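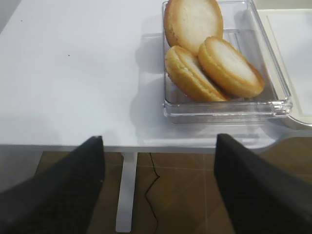 Filled Rolls: Bench Layout and Filling Order
Veltidgate Kitchen Gallery, page 14
Page revised Mon 30 June

The filled roll is the plainest item on the Veltidgate cold menu and the one most often sent back for being badly built. The faults are nearly always the same. The meat hangs out at one side, the lettuce has wet the bottom half, or the cheese has been put in as a folded lump. None of these is a fault of the ingredients. They come from the bench, and from the order in which things are picked up.

This page covers the layout used for a single roll built on a lined tray. Hot rolls, toasted rolls and anything with a sauce are dealt with on their own pages. Quantities for large orders are in the Tronby sheets and are not repeated.

Buns

The standard bun is the Fandmont round, plain, unseeded. It was chosen over the Donati roll after a trial in November. The Donati has the better crust but a domed top, and a domed top slides when the roll is wrapped. The Fandmont is flatter and holds its shape under light pressure.

Buns are split before service and put out in open containers with raised walls. They should be set down tilted or leaning, so that air reaches the cut face and the halves do not stick. Laid flat and stacked, they sweat within the hour and the crumb tears when they are pulled apart. A small overlap at the rims does no harm.

Check three things when putting out buns:

Colour. Golden brown at the rim, with the cut face pale. Some unevenness in the browning is normal and is not a reason to reject. A dark base is, as it will be hard to bite through by the afternoon.

Crumb. Fine and slightly open. Large holes let fillings drop through the bottom half.

Cracks. A short surface crack is acceptable in a top half. Use cracked bottoms first for staff rolls, where the wrapping is less of a concern.

Do not fill the container to the rim. A bun that has to be pressed down to fit will keep the dent.

Layout

The building tray goes in the middle, lined with plain white paper. Everything else goes round it: bread on the left, meat on the right, lettuce and cheese at the far side. The arrangement suits a right-handed worker who takes the bread with the left hand and the filling with the right. Left-handed staff may mirror the sides, but the lettuce and cheese stay at the back in either case.

The bench is white. This was not a matter of looks. Crumbs and scraps of lettuce show up on white and get wiped away, where on the old steel top they were found at closing time. The containers are clear for much the same reason. The level can be seen from the side, and a container running low is noticed before it runs out.

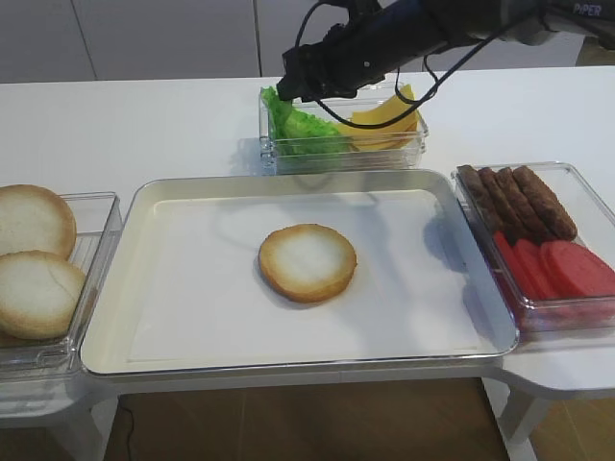 Bench laid for filled rolls. Bun half placed cut side up on the lined tray, meats to the right, lettuce and cheese at the back.

Filling order

1. Place one bun half on the paper, cut side up, close to the middle of the tray. If it is put down near the rim there is no room to turn it, and the paper creases.

2. Lettuce. One leaf or two small ones, ruffled edge outwards. The leaf must be dry. Shake it over the sink before it goes into the container; shaking it over the tray wets the paper and then the bread.

3. Cheese. One slice, laid flat. Slices are put out slightly fanned so that a single one can be lifted by its edge. A squared-off block of slices looks tidier but costs time at every roll, and two slices often come away together.

4. Meat. One patty or one slice of ham, depending on the order. The patties are oval and the bun is round, so the ends will stand slightly proud. Centre the patty and leave it. Cutting the ends off was tried for seven days and produced a tub of ends that had no use.

5. Top half, cut side down. Press once with the flat of the hand.

Putting lettuce under the cheese is a local habit and is sometimes questioned. The argument for it is that the cheese holds the leaf down while the meat is placed. The argument against is that the leaf is then in contact with the bread. With dry lettuce and a roll eaten the same day the second point does not matter much. For rolls held overnight, reverse steps 2 and 3.

Notes on the containers

Patties and ham share a container at quiet times. They are kept at opposite ends and should not touch. The patties overlap in a row, which allows the top one to be taken without disturbing the others. Ham slices are stood on edge where the depth of the container permits. Laid flat they cling, and the lower ones are torn before they are reached.

When the trade picks up, the two meats are given a container each and the second one goes behind the first. Do not put it on the left. It ends up next to the bread, and bread that has taken on the smell of the patties cannot be used for cheese rolls.

Lettuce and cheese share a container at all times. The lettuce takes up more room than its weight suggests, and the usual error is to pack it down to make space for more cheese. Pressed leaves bruise along the rib. Put out less of both and refill more often.

All containers are changed at the midday break, whether or not they are empty. Remaining stock is moved to a clean container and is not topped up from fresh. The building tray has its paper changed at the same time, and at any other time it is marked or damp.

Figures

The last count for the site gave 1,022 filled rolls over the period, of which 254 were ham. The remainder were mostly patty rolls, with a small number of plain cheese. The count was made from the order slips — it does not include staff rolls, which are not written down.

The proportions have a bearing on the layout. Patties sit in the upper part of the meat container and ham in the lower part, nearest the worker. Going by the figures, the two ought to be swapped, as the more frequent item should have the shorter reach. The change has been agreed but the drawing for the bench has not been altered, and until it has, the existing positions stand. Staff who swap them on their own account should put them back at the end of the shift.

Corrections

The earlier version of this page gave the building tray as unlined. It is lined. It also described the bun as a Donati, which was correct only up to the trial mentioned above.

Corrections and queries about the layout go to Panya Ongart in the cold kitchen. Queries about wrapping and labels should go to the front counter.

Next page: Wrapping and Labels
Previous page: Salad Boxes, Small and Large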